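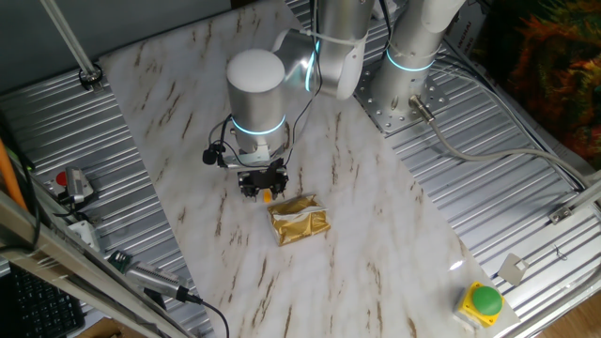 Marble-pattern board on ribbed metal decking, with a gold foil packet on its surface.

Product review: Griltis marble-pattern work board
Category: Work surfaces and bench accessories

The Griltis board is a rectangular overlay intended for benches where the existing top is uneven, slotted or otherwise unsuited to small items. It was assessed over 2 months on a ribbed metal platform in our packaging room. The unit was purchased through Cornetti at the regular list price, and the supplier had no part in the review.

The finish is white with thin veins in brown and tan. Reviewers were divided on its appearance, but most agreed that it suits the work. Shiny wrappers and foil packets stand out well against the pale ground, and small scraps are easy to find at the end of a shift. The veining does hide tan crumbs, and staff who handle dry goods should wipe the board on a fixed schedule.

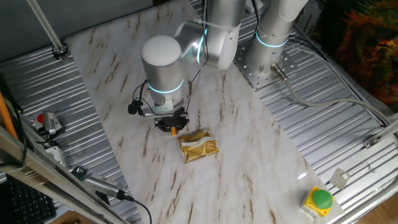

Placement is flexible. The board may be laid square or at an angle, and access to the platform on either side is kept for buttons, cables and brackets. No clamps are supplied. Griltis sells a set of rubber feet separately, and we recommend ordering them with the board — the underside is smooth and may shift when a person leans on one corner.

Cleaning was simple. A damp cloth removed label glue in most cases; older residue required a mild solvent. After 111 wipe-downs the pattern showed no fading, although one edge had picked up a slight gray mark from the metal beneath it.

The Pludex panel, reviewed last November, is heavier and stays in place without feet. It is also harder to lift for cleaning underneath. The Sowa mat costs less but curls at the corners.

Rating: Recommended, with the optional feet.
Readers who found this review useful: 146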